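Tundard Repair Notes
@tundardrepair

1/ Thread on reseating memory and a CPU in an older office tower. The machine is one of 30 that came out of Clilleck in January. Symptom: fans spin, no display, no beep codes.

2/ Unplug it, hold the power button down for a few seconds, lay the case on its side and take the panel off. Then stop and look. On this model the power supply sits at the front edge of the layout, the drives are next to it, and the graphics card is between you and the socket.
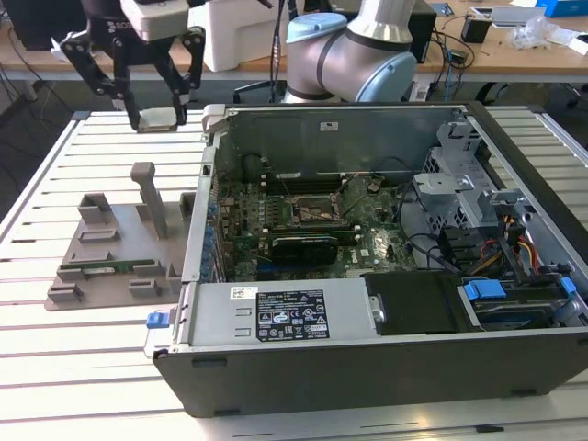 Vumura: Would you pull the graphics card first? I always do, the clearance annoys me.

3/ I leave it in for memory work. The slots are on the far side of the socket and the card doesn't reach them. For the CPU it's a matter of taste. If your knuckles touch the card, take it out.

4/ Order of work, same for every unit in the batch:

Step 1. Cooler off. Wipe the old paste from the heat spreader before you open the lever. Paste in the socket is a much worse afternoon than paste on a rag.

Step 2. Lever down, out from under its catch, then up. Lift the retention frame by its edge. Take the processor straight up, no tilt, and put it somewhere flat.

Step 3. Look into the socket under a low, raking light. A bent contact shows up as a break in the pattern. Leave the power cables out of your way but plugged in at the board end unless you need the space.

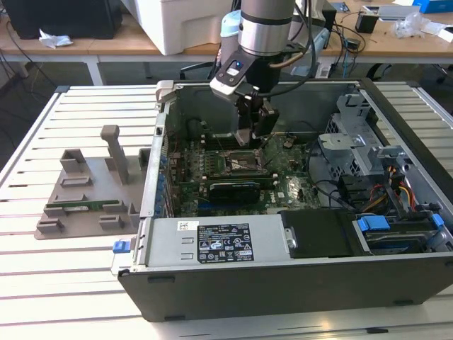 Step 4. Processor back in, notches aligned, no pressure. It drops or it doesn't. If it doesn't, lift and start over. Close the frame, then the lever. The lever will feel stiff near the end of its travel — that part is normal.

5/ A note on boards with memory banks on both sides of the socket. Fill order matters on these and the silkscreen is easy to misread. Check the manual. Start with one module in the first slot of the first bank, test, then add.

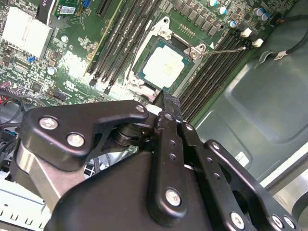
CPU socket with the retention frame around the processor, DIMM slots on either side.

6/ Memory: open the latches fully, line up the notch, press both ends evenly until the latches close by themselves. If you are closing the latches with your fingers, the module is not down.

7/ Contacts get a wipe with isopropyl on a lint-free cloth. No pencil erasers. They leave crumbs and take plating with them.

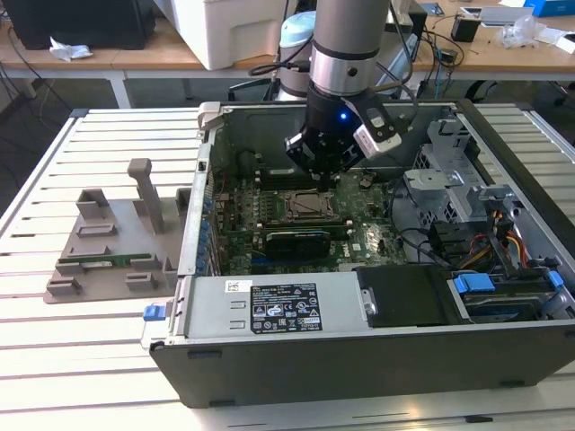
Memory slots at the top of the board, graphics card still fitted.

8/ Result for unit 189: one module failed in every slot, the other passed in every slot. CPU and board fine. Replaced both modules as a pair and ran 2 full passes of the memory test at 100 percent coverage. No errors.

9/ Log sheet template is on the Usman parts page. Columns are unit, slot, module, pass/fail. Fill it in as you go.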